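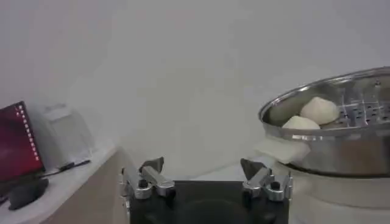
Caring for Kitchen Work Surfaces and Steaming Equipment

Household Advice Sheet 13
Pillgate Residents' Information Service

This sheet is intended for tenants and owners in the Pillgate and Halliday buildings. It replaces the version issued last November. Residents whose kitchens were fitted under the Pullell program should also consult the booklet supplied with the apartment, as the sealed tops in those units have their own cleaning instructions.

Daily cleaning of tabletops and counters

Pale surfaces show tea, turmeric and beet stains quickly. Wipe spills while they are fresh with a soft cloth, warm water and a small amount of dish soap. Rinse the cloth, wipe a second time and dry with a clean towel. Soap left on the surface dries to a dull film that is often mistaken for wear.

Scouring powder and green abrasive pads should not be used on any light-colored top. Fine sandpaper is available in many grades, and residents sometimes ask whether a very fine sheet, such as 3000 grit, may be used to remove a mark. It may not. Even at that grade the finish will be altered, and the patch will catch the light differently from the rest of the table.

For stains that remain after washing, mix baking soda and water to a soft paste. Spread it over the mark, leave it for ten minutes and lift it off with a damp cloth, without rubbing. Test the paste in a corner first.

Hot pans and trays

Set hot metal on a trivet or a folded dry towel. A damp towel conducts heat and offers little protection.

Steaming

Fill the lower pot so that the water stays at least an inch below the tray. Bring it to a boil before the food goes in. Lift the lid away from you, and keep your free hand clear of the opening.

Filled buns and dumplings should be set on squares of parchment or on cabbage leaves, or the tray may be lightly oiled. Leave room between pieces, as dough swells considerably. When the time is up, turn off the heat and wait two or three minutes before removing the lid; a sudden rush of cool air can cause the tops to wrinkle or sink.
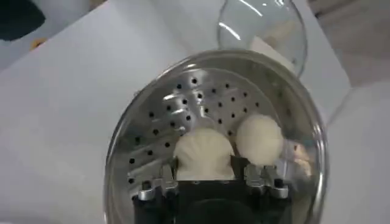 Starch left on perforated metal hardens as it dries. Soak the tray in warm water for half an hour, then clean it with a nylon brush, working from the underside so that residue is pushed back out of the holes. A wooden toothpick will clear any that remain blocked. Chalky deposits from hard water can be removed with equal parts white vinegar and water. Rinse well and dry by hand, following the grain of the metal. Steel wool should be avoided, and chlorine bleach should never be used on stainless steel.

Storage

Trays should be fully dry before they are stacked. A sheet of paper towel between them prevents scratching. Bamboo baskets should be kept in open air, with the lids off, for a full day before they go into a cupboard.

Further information

Printed copies of this sheet are available at the Proltel Street office, Room 60. Residents may request a large-print version by dialing extension 853 from any lobby telephone. The next kitchen care session will be held on Sat 11 June in the Halliday community room. Please bring your own apron.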